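Accueil Projets Comptes rendus Adhérer Contact

Compte rendu de la réunion du groupe Prerport
Publié le 2026-10-03 par le secrétariat de l'Atelier partagé de Modville

Réunion ouverte à 18 h 30 dans la salle du fond. Huit présents. Le compte rendu de la réunion d'août est adopté sans modification, sauf la référence des courroies, qui avait été mal recopiée et sera corrigée dans le fichier commun.

1. Point sur le montage

Le bras est remonté depuis le retour des pièces Indar. Les câbles du poignet ont été repris : ils passaient trop près de l'articulation et l'un d'eux montrait une trace de frottement. Le nouveau passage est plus long, il faudra vérifier qu'il ne tire pas quand le poignet est en butée. Deux vis du capot restent introuvables. En attendant, on met des vis du stock général, même diamètre, tête différente.

La pince a été ouverte et fermée à la main sur toute sa course, puis sous moteur à vitesse réduite. La fermeture est régulière. L'ouverture marque un à-coup en fin de course, déjà signalé la dernière fois. Il est demandé de ne pas toucher aux butées logicielles tant que la cause n'est pas trouvée, et de noter dans le cahier toute modification des paramètres, y compris les essais annulés.

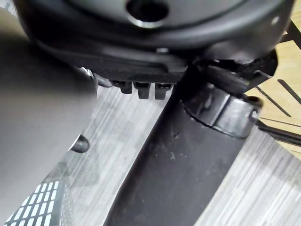
PINCE ET CAPTEURS

Les doigts gris sont gardés. La question portait sur la garniture, avec sa trame de petites cases blanches sur fond noir : faut-il la recouvrir d'une peau souple pour mieux tenir les objets lisses ? Deux avis. Pour les uns, la peau protège et coûte peu. Pour les autres, elle va fausser les réglages déjà faits et se décollera aux bords. Décision : essai sur un seul jeu de doigts, l'autre reste tel quel pour comparer.

Caméra du poignet : le doigt prend beaucoup de place à gauche de l'image et il est flou à cette distance. Une cale inclinée est proposée pour décaler la vue. Le dessin existe, il reste à l'imprimer. Il est rappelé que l'imprimante du rez-de-chaussée doit être réservée sur le tableau, même pour une petite pièce.

De la poussière se dépose sur les parties noires mates. Nettoyage au chiffon sec avant chaque séance, pas d'air comprimé près des connecteurs.

2. Poste d'essai

Le présentoir en bois est adopté comme poste principal. Tout le monde est d'accord pour continuer avec les fruits et légumes factices, plus faciles à ranger d'une séance à l'autre que des vrais. Les compartiments peu profonds conviennent à la hauteur de travail du bras. Le niveau supérieur, avec les pommes, est laissé de côté pour l'instant : le montant métallique noir gêne certaines trajectoires et il faudrait refaire les points d'approche.

Les haricots verts posent problème. Les gousses sont longues, elles s'emmêlent et passent par-dessus le rebord. Proposition de les retirer des premiers essais, acceptée. On commence par les tomates et les pommes de terre. Les patates douces restent mélangées aux tomates, l'intérêt étant de voir si le tri se fait correctement quand deux formes très différentes se touchent.
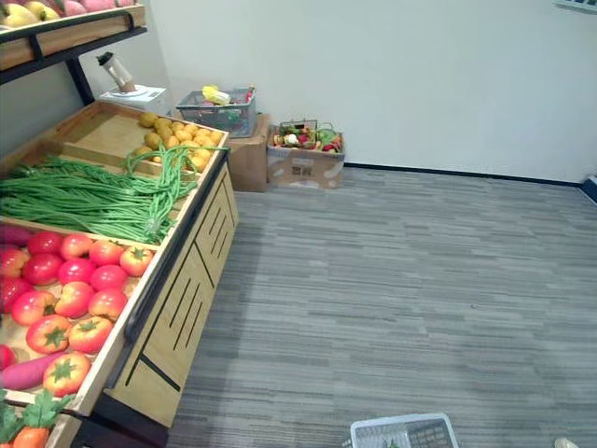 Le présentoir côté tomates ; au fond, les cartons et les paniers en fil métallique.

Le remplissage des cartons est à revoir. Celui qui est posé au sol déborde, et on n'y retrouve rien sans le vider. Il est convenu de trier par famille et d'écrire le contenu sur le côté au marqueur. Le bac vide du présentoir servira de zone de dépose pour la première série.

Le présentoir ne doit plus être déplacé entre deux séances. Des repères seront collés au sol, sur la moquette, avec un adhésif qui s'enlève. La personne qui ferme la salle vérifie qu'ils sont encore en place.

3. Budget

Dépenses engagées depuis le début du projet : 1 668 euros. Le devis de Đoàn pour le second jeu de doigts et la connectique s'élève à près de 700 euros, port compris. Il est jugé trop élevé pour une seule commande. Vote sur un plafond de 500 euros, les connecteurs étant achetés séparément : six voix pour, deux abstentions. Une nouvelle demande de prix part cette semaine.

4. Sécurité

L'arrêt d'urgence doit être à portée de main de la personne qui regarde le bras, et non posé à côté de l'ordinateur. Un câble prolongateur est à fabriquer. D'ici là, les essais sous moteur se font à deux. Pas de main dans les compartiments quand l'alimentation de puissance est active.

5. À faire avant la prochaine réunion

- imprimer la cale de la caméra et la monter
- chercher l'origine de l'à-coup à l'ouverture
- coller les repères au sol
- trier et marquer les cartons
- relancer Indar pour les vis du capot
- fabriquer le prolongateur de l'arrêt d'urgence

6. Divers

La clé de l'armoire à outils a changé de place, elle est désormais dans la boîte à code. Demande d'un second éclairage au-dessus du présentoir, reportée. Séance levée à 20 h 10.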